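Lining a Small Bench Enclosure with Printed Fabric (and Keeping It Clean)

Bare aluminium extrusion has all the charm of a bus shelter. If you have a three-sided enclosure round a worktop and you're tired of looking through it at the boiler, fabric panels are the cheapest cure I know. I chose pink leopard print. I had options, and I regret nothing.

Mine is the Plisau pattern, bought as an offcut that July. Measure each opening corner to corner, post to post, and then measure it again after a cup of tea. My back panel is 1004 mm wide. I cut the first one to 1040, and it now lives on as a cushion.

Add 50 mm all round for the hem, press the fabric flat and fit the back wall first. The two sides can then be pulled tight against it. Work from the top down and keep the tension even, or your leopard will develop a squint.
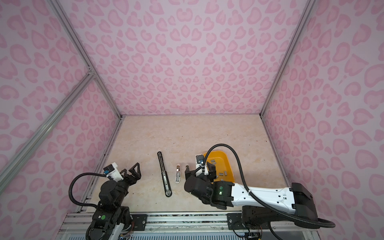
Does the pattern have to match up at the corners?
Only if you're the sort of person who lies awake over wallpaper. The post hides the join, and spots are far more forgiving than stripes.

Next, the worktop. I went for a marble pattern in beige and cream, on the theory that it would look expensive and hide the crumbs. It does half of that. Fine veining conceals a crumb from standing height and betrays it the moment you bend down.
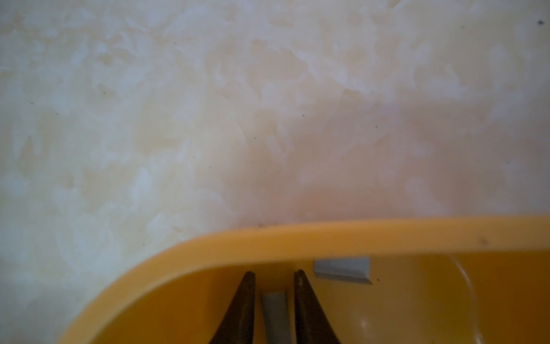 So clear the surface before you clean it. Put the small bits in a tray, lift the whole lot off and brush from the back towards the front. A soft paintbrush is better than a cloth, which mostly takes the crumbs on a tour. Wipe afterwards with a barely damp cloth – a wet one will find the gap along the walls and soak your new hem.
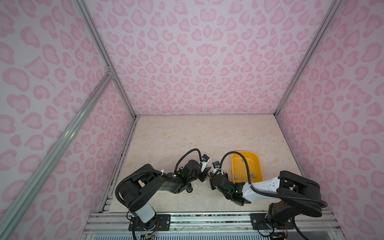
Stellan Westerberg wrote in to say that he irons his panels while they're still slightly damp, and that anyone skipping this step deserves the creases they get. He also prefers plain grey. We remain on speaking terms.

Last come the rails. The grooves collect dust with real dedication, and the corners are the worst of it. Run a dry, stiff brush along each groove with the vacuum nozzle following close behind, and keep the nozzle off the fabric.
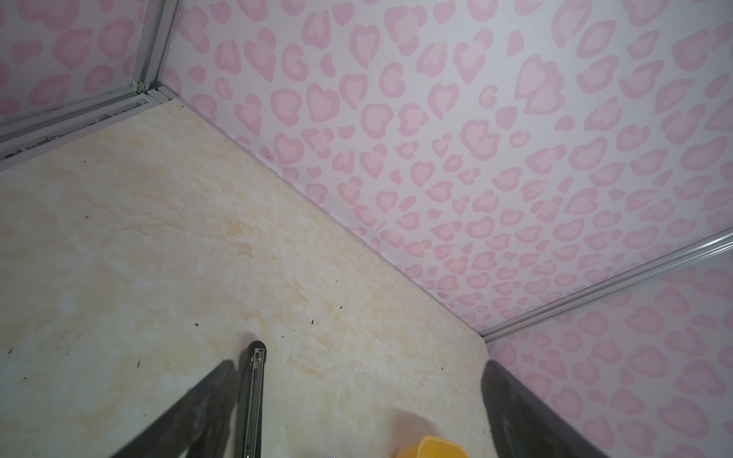

For the stubborn stuff, wrap a cloth round a wooden skewer and drag it along the groove towards you. Pushing it into the corner just packs the dirt down for next time. Do this monthly, or whenever visitors are threatened, and check the tension of the panels while you're down there. If one has sagged, unhook the bottom edge and pull it snug before you fasten it again.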